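Galeria - Bancada de desmontagem, oficina Sotmont

Esta página reúne imagens da bancada onde abrimos computadores de secretária para aproveitar peças. A oficina recebe sobretudo torres de escritório, vindas de escolas e de pequenas empresas da zona. O registo é mantido por Marites Fajardo, e a triagem fica a cargo de Kamran Cheema. As legendas são curtas; quem quiser a lista completa de peças disponíveis pode pedi-la ao balcão.
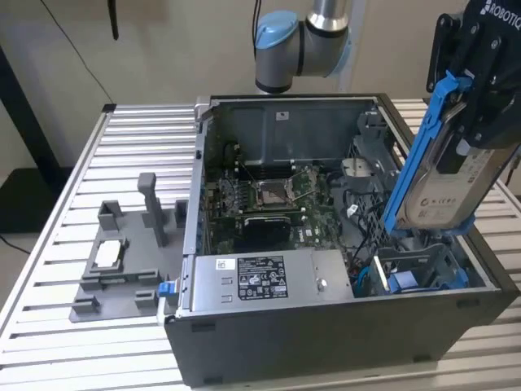

As torres trabalham-se deitadas, com o painel lateral retirado. Antes de abrir uma máquina, Kamran anota o modelo e o estado da caixa numa folha que segue com ela até ao fim. Os discos são guardados à parte, cada um com a sua etiqueta de entrada, e só voltam a ser usados depois de apagados. Nesta torre, com o logótipo DELL na placa-mãe, o disco vai num suporte de plástico azul e a gaiola fica do lado direito da caixa. O socket do processador está vazio. A fonte de alimentação continua no lugar, junto ao bordo inferior - costuma ser das últimas peças a sair, depois de soltos os cabos.

As memórias são testadas aos pares numa máquina de ensaio. As placas-mãe sem processador vão para a prateleira 7, onde esperam por um que sirva. Desde dezembro passaram pela oficina 2,454 peças, entre discos, fontes, memórias e placas. Foram reaproveitadas cerca de 900, na maior parte em computadores montados para a biblioteca de Clillevholm.
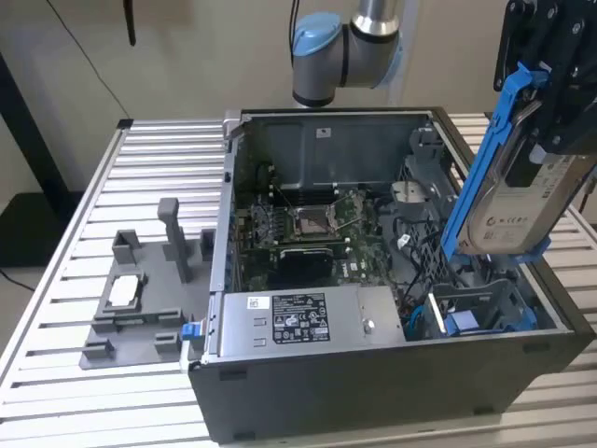 Torre aberta na bancada de alumínio, com o disco no suporte azul e a fonte à frente.

As caixas vazias ficam no armazém até à recolha do metal. Parafusos e suportes de disco guardam-se em gavetas, separados por fabricante. Para entregar equipamento, falar com Felicidad Salazar durante o horário da oficina.

Página atualizada em 26 jul 2022.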